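We use cookies to remember your settings. Accept / Manage choices

Collecting grasping examples: what we do on a Friday
Speaker notes, Ho-yin Yu, Wultatis

Start with the number. We have 538 recorded examples in the Wonholm set. Say it and move on, because the total is the least useful thing about it. What matters is how different they are from each other.

Explain what one example is. A person drives the arms, the cameras and the joint positions are recorded together, and the recording stops when the person says the task is done. Every example gets a label in plain words. Mayu Ikeda wrote the labelling rules and they fit on one side of paper.

Next slide. Give people a moment to look.
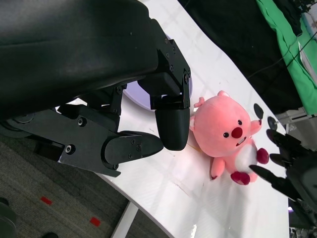

Slide 3: Pink plush toy on the white table, with a gripper on either side.

Talk about soft toys here. A block is the same shape whichever way you hold it. A plush toy gives when you squeeze it, and the arms and feet get in the way. We started with blocks at Waltlow and the model learned them quickly, then did badly on anything soft.

How we vary things:
- Turn the object before each recording. Don't put it back where it was.
- Change driver after 8 recordings. People have habits, and the model picks them up.
- Keep the slow ones. If the driver hesitates and tries again, that stays in.

Mention the mistake with the first batch — we threw out every fumbled grasp, and the model then had no idea what to do after a miss. It took us two weeks to work out why.

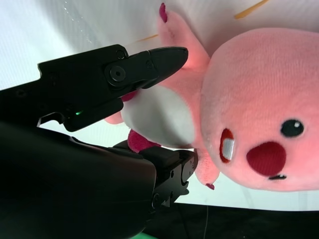

The wrist view earns its place once the fingers close. An overhead camera loses the contact points behind the arm, and for a soft object those are what you want to learn from. We tried training without the wrist cameras in July and went back to them after five days.

Checking. Mayu watches every recording at double speed and marks it keep, fix label or drop. Demchenko, our other site, does the same with ours and we do theirs. Disagreements go in a shared sheet.

If time is short, skip the storage slide. Leave five minutes for questions. Someone will ask about using simulation: we do use it for blocks, and we haven't got cloth or stuffing to behave well enough yet.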